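Sharon Mollel still keeps her old fid on the windowsill, a fat spike of polished wood for opening up rope. She picks it up while we talk and turns it over without looking at it. She has been braiding, plaiting and knotting for a living for 20 years, the last few of them at Oltance, where the orders are for belts, straps, bag handles and anything else that can be made from cord and a buckle.

I'd come to ask her about the robot. I'd expected to spend an hour on it and stayed for most of the day (the tea is very good and everybody wants to talk).

"People ask me if it does the braiding," she says. "No! It holds things up, it turns them, it hangs them, it puts them down again. You would not believe how much of my week was that."

The finishing room sends out up to 2,150 pieces in a busy month, and every one of them used to be lifted by hand to be checked, and lifted again to be sorted. Sharon's wrists were bad by the end of every April, when the summer orders go out. Kipchumba Odera, who shares her bench, had taken to wearing a brace.

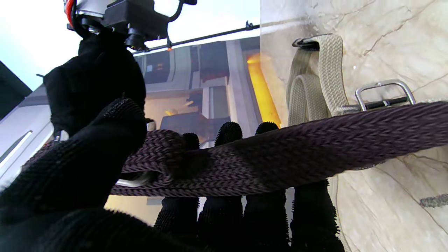

"My hands are for the making now," Kipchumba says. "And for the mending. I get a strap back with a note that the weave has slipped, and I have the time to do it properly. Before, I would be looking at the pile next to me."

He was against the whole idea at first and is cheerful about saying so. His worry was money, then it was noise, then it was that the thing would chew up the cord. The money question was settled in writing before the arm was even switched on: nobody's hours went down, and the bench rate stayed where it was. The noise was nothing. The chewing took longer.

Obadia Owino looks after the arm, and he came to it from the packing side with no training in machines at all. He did an 80-hour course, spread over several months, and he lights up when he talks about fingers.

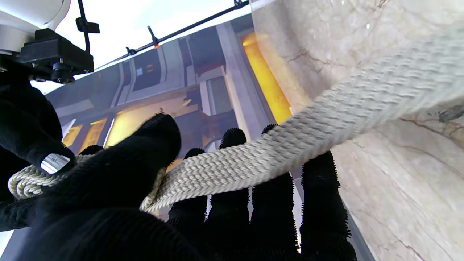 Cord is awkward stuff, Obadia explains, and he spent weeks with Sharon finding out just how awkward. A flat strap wants to slide and a twisted rope wants to roll, and plenty of pieces have both. He talks me through a cream one, where herringbone webbing runs into a thick rope loop and there are little frayed fibres at the join. The black fingers have bristly tips, and one of them curls right over the strap near that join. "Sharon taught me to look there first," he says. "She'd say, don't show me the pretty part, show me where it changes."

That is the bit I keep coming back to. The arm didn't arrive knowing anything about straps, and neither did Obadia. What it does now comes from Sharon standing next to him saying no, lower, no, you'll crush it. She had never thought of any of this as knowledge. "I thought it was just my job," she says.

She has been put on a higher grade for the teaching, and about time too! 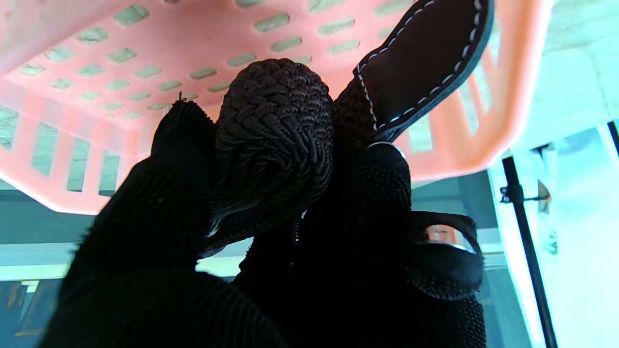
There are grumbles. Kipchumba would like the arm to be faster with knots, and Obadia would like everybody to stop moving his baskets. Mwende Mwaipopo, the youngest in the room, misses the sorting. She learnt the whole range by handling it, she tells me, all 609 patterns in the book, and she wonders how the next person will learn them if the pieces pass them by. It's a fair question, and Sharon took it seriously enough to change the rota. New starters now spend their first weeks sorting by hand, with the arm left out of it.

"You have to feel a bad one," says Mwende. "It's sort of sulky. It won't lie the way you want."

Can the arm feel a sulky one? Obadia laughs and says to ask him next year. Sharon has already put the fid down and gone back to her bench, where there's a half-done handle waiting, and Kipchumba is shouting across to know who has had his scissors.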